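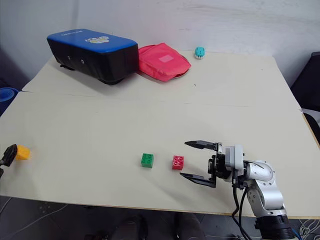
Tien-fu Yu wants to know, before I say anything else, why the goalies got new pads before the girls' team got its own ice time. Fair enough! He asked it in the comment box on our last update, and two parents asked me the same thing in the rink lobby, so I'll start there.

The short version is that the pads came out of the equipment half of your grant and ice time comes out of the other half, and the ice half was stuck until the Stokanton rink finished its spring schedule. They sent it in March. We now have the 6:15 slot twice a week, all ours, no sharing with the figure skaters (who were very nice about it, but you can't run a breakout drill around somebody's spins).

## Where the money stands

You gave us $3,729 for this stretch. So far:

- Goalie leg pads and blockers, two used sets: $986
- Ice deposit, Stokanton rink: $500
- Everything else is still in the account

I know that looks slow. Most of what's left goes to ice once the monthly bills start, and I'd like to hold a little back for the Giklow tournament, where the entry fee went up and they haven't told anyone by how much. I've emailed twice. I'll send you the number when I get it.

## On the ice

We're at 11 skaters on the girls' team, plus two goalies, which means two full lines and one kid who's always hopping over the boards with the wrong group. Last year we couldn't put two lines together at all, so I'm thrilled, even if the bench door is chaos.

They've played three games. We lost the opener to Lerer 6-1, and it was every bit of that. Then we lost to them again 3-2, and I wish you'd been there, because we were up 2-1 going into the third and the kids were absolutely losing their minds. Lerer tied it on a power play (too many players on the ice, see above, bench door) and got the winner off a rebound with under two minutes left. The third game was against the Abdel Rahman club and we tied it 2-2. Our first point!

What we're bad at: faceoffs, and clearing the puck from behind our own net. The defense likes to send it straight up the middle, and everybody in the league knows it by now. We've been spending the first part of each practice on just that, up the boards, up the boards, up the boards. It's boring and they tell me so.

The boys' team is having a quieter season. They've won two and lost three, and their power play finally scored. They also picked up a second assistant coach, so I'm down to running one bench instead of two, and my voice has come back.

## What's late

The skating clinic for beginners hasn't happened. I told you it would be done by now and it isn't. We had the coaches but the rink's rental skates in the small sizes were out for sharpening, and then we lost the slot. I've asked for a new one and I'm waiting on the rink office.

I also owe you the signed receipt for the second set of pads. The seller mailed it to the old club address, so I'm driving over there to pick it up and I'll scan it the same night.

Next report comes after Giklow. If you'd like to catch a practice before then, come at 6:15 and bring a warm coat, the heaters over the bleachers are still out.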